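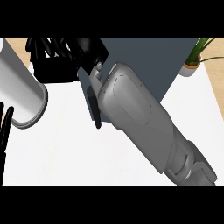 **Neue Kaffeebar "Grallby" am alten Güterschuppen – wer war schon drin?**

**brotkante_sued** schrieb um 19:42

Leute, sie haben endlich auf! Seit Wochen laufe ich da auf dem Heimweg vorbei und drücke mir die Nase an der Scheibe platt, und heute stand die Tür offen. Das Grallby gehört Zoila Huamán, die vorher im Sikley in der Küche war (die mit den Kartoffelküchlein, ihr erinnert euch bestimmt). Tagsüber Kaffee und Kuchen, ab 17 Uhr eine kleine Abendkarte. Ich hatte die Maissuppe mit Limette und danach ein Stück Mohnkuchen und bin komplett begeistert. So was hat dem Viertel gefehlt!

---

**Henkelmann** schrieb um 20:05

Oh schön! Das Sikley vermisse ich bis heute. Gibt es die Küchlein wieder?

---

**brotkante_sued** schrieb um 20:11

Ja!! Stehen auf der Abendkarte, mit roter Zwiebel und einer ziemlich scharfen grünen Soße. Zwei Stück pro Portion, davon wird man gut satt.

---

**kessel_und_korn** schrieb um 20:38

Ich war mittags da und bin ehrlich gesagt zwiegespalten. Kaffee top, die Bohnen kommen von Skarnura, das schmeckt man. Aber es war derart laut, dass ich meine Begleitung kaum verstanden habe. Hohe Decke, nackte Wände, dazu die Mühle im Dauerbetrieb. Und 4 Euro für einen Cappuccino muss man auch erst mal wollen.

---

**Lotte1a** schrieb um 20:51

> 4 Euro für einen Cappuccino muss man auch erst mal wollen

Im Henao zahlst du inzwischen 3,80 und kriegst dafür eine Plörre, über die ich hier lieber nichts schreibe. Dann doch lieber die paar Cent mehr und was Anständiges in der Tasse. Beim Lärm gebe ich dir aber recht, am Fenster geht es einigermaßen.

---

**kessel_und_korn** schrieb um 21:03

Das Henao lasse ich mir nicht schlechtreden, da gehe ich seit Jahren frühstücken! Der Filterkaffee ist völlig in Ordnung, man darf halt nichts mit Milchschaum bestellen.

---

**Lotte1a** schrieb um 21:06

Ein Café, in dem man nichts mit Milchschaum bestellen darf. Lass das mal wirken ;-)

---

**Tortenheber** schrieb um 21:20

Kann man da reservieren? Wir wären abends zu sechst und meine Schwiegermutter isst kein Fleisch.

---

**brotkante_sued** schrieb um 21:34

Reservieren geht nur abends und nur vor Ort oder telefonisch, online haben sie noch nichts. Vegetarisch ist überhaupt kein Problem, die Suppe und die Küchlein sind beide ohne Fleisch, dazu gab es heute noch gefüllte Paprika – die gingen am Nebentisch weg wie nichts. Nur bei der Soße würde ich vorher fragen, wie scharf sie gerade ist, Zoila macht die jeden Tag frisch und nach Laune.

---

**Henkelmann** schrieb um 21:47

Weiß jemand, ob der Hof dazugehört? Im Sommer wäre das ein Traum da hinten unter der Kastanie.

---

**Lotte1a** schrieb um 21:55

Hab ich gefragt: Der Hof kommt im Mai dazu, wenn die Genehmigung durch ist. Die Nachbarn oben sind wohl noch nicht überzeugt, deshalb draußen erst mal nur bis 20 Uhr.

---

**kessel_und_korn** schrieb um 22:10

Im Hof wäre dann wenigstens das Lautstärkethema erledigt. Gut, ich gehe noch mal hin und probiere abends die Küchlein. Aber wehe, die sind kleiner als im Sikley.

---

**Tortenheber** schrieb um 22:14

Danke euch, ich rufe morgen an und berichte dann. Mohnkuchen ist notiert!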